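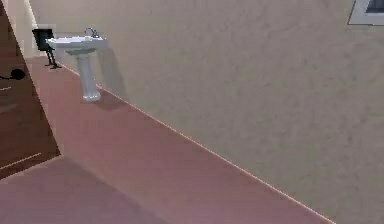 Pedestal sink, beige wall, pink floor.

Posts > Audio > Jasmina Hodžić

Fitted the Kumix ceiling speakers in the meeting room at Zendale. The client wanted "more bass, but quieter". I have written this down and underlined it.

The amp has 2 channels. The quote said 3. Sales are calling it a rounding matter. 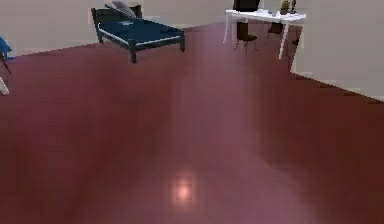

So the spare zone, meant for reception, now shares with the boardroom. Visitors will enjoy the budget talks.

The Ritari mixer turns up in January. Until then, volume is a knob and a polite sign.

© Jasmina Hodžić | Contact | Back to top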